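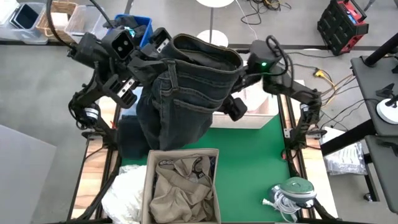 Figura 3. Calças de ganga azul-escuras, seguras pelos dois lados da cintura, com o cós aberto.

Secção 3 — Preparar a primeira lavagem de ganga na Kudora

Se chegou até aqui é porque a máquina já está nivelada e com a mangueira bem apertada (se não está, volte à secção 2, que eu espero!). Agora vem a parte de que mais gosto: montar um programa só para ganga e deixá-lo guardado, para não ter de andar a carregar em botões todas as semanas.

Uso a minha Kudora desde outubro e escrevi este guia para os vizinhos do prédio que compraram a mesma. O livrinho que vem na caixa só traz duas linhas sobre ganga, e a Parvaneh Golestani já me bateu à porta três vezes por causa disso. Fiz a última revisão em 2019-01-04, com as correções dela.

Antes de ligar

1. Separe a ganga escura do resto. Eu junto calças com calças e deixo os casacos para outra volta, que são pesados e desequilibram o tambor.

2. Esvazie os bolsos. Todos, incluindo aquele pequenino da frente onde se metem moedas. Passe o dedo pelo fundo.

3. Feche os fechos e os botões e vire as calças do avesso. Abra bem o cós com as duas mãos, enfie um braço por uma perna, agarre a bainha e puxe. Repita na outra perna.

4. Leia a etiqueta. Se pedir lavagem à mão, pare aqui e salte para a secção 6.

Nota: umas calças novas largam tinta, às vezes durante várias lavagens. As minhas primeiras foram com uma toalha creme do Houshang e ele ainda hoje me fala nisso.

Criar o programa

5. Abra a torneira da água e ligue a máquina no botão redondo. O visor acende e mostra o último programa usado.

6. Rode o seletor até «Próprio» e mantenha «OK» premido até ouvir dois apitos. Se ouvir só um, largou cedo demais. Tente outra vez.

7. Escolha a temperatura. Eu deixo no frio para a ganga escura e subo para 30 graus nas calças de trabalho.

8. Escolha a centrifugação. O visor anda aos saltos e não deixa pôr o número que se quer, por isso escolha o valor mais baixo a seguir a «Sem centrifugação». Vincos de centrifugação forte em ganga são uma carga de trabalhos para tirar com o ferro.

9. Desligue a opção «Rápido», se estiver acesa. Com ela ligada o enxaguamento extra desaparece do menu, e andei duas semanas à procura dele!

10. Ligue o enxaguamento extra e carregue em «OK».

11. Dê um número ao programa. A máquina aceita até três algarismos. O meu é o 334, que é fácil de marcar mesmo sem óculos — escolha o que quiser, mas aponte-o na folha colada dentro da porta do armário.

Cuidado: não use os números abaixo de 22. Vêm ocupados de fábrica e a máquina grava por cima sem perguntar nada. Para os recuperar é preciso fazer a reposição completa (secção 8) e lá se vão também os seus.

Detergente e carga

12. Ponha detergente líquido na gaveta do meio, até à primeira marca. O pó também serve, mas no frio a mim deixa-me riscos brancos nas costuras. Não ponha amaciador.

13. Meta as peças uma a uma, soltas, sem as enrolar. O tambor deve ficar a meio. A Mahtab enche o dela até acima e depois queixa-se de que a máquina anda a passear pela cozinha...

14. Feche a porta até ouvir o estalido, marque o número do seu programa e carregue em «Iniciar».

Nota: durante os primeiros minutos o tambor roda devagar e para várias vezes. É a máquina a pesar a roupa. Não abra a porta nessa altura, ou começa tudo do princípio.

No fim

15. Tire as calças logo que a máquina apite. Sacuda-as pelo cós, com força, e estique as costuras laterais com as mãos.

16. Pendure-as ainda do avesso, à sombra, presas pela cintura com duas molas. Uma de cada lado chega. No inverno conte com dois dias, pelo menos no meu estendal.

17. Deixe a porta da máquina e a gaveta entreabertas até secarem.

Se aparecer um código

E956: a porta não fechou bem. Veja se há uma perna de calça presa na borracha, que comigo foi sempre isso.

E1017: a água não entra. Confirme a torneira e depois o filtro da mangueira (secção 2, passo 4). Feche a torneira antes de desapertar seja o que for.

Para qualquer outro código, desligue da tomada e fale com a Niloufar Azimi, na loja Mohammadi, que tem as peças e a paciência. Leve o número de série, está na etiqueta por trás da tampa do filtro.

A secção 4 trata das lãs e das malhas.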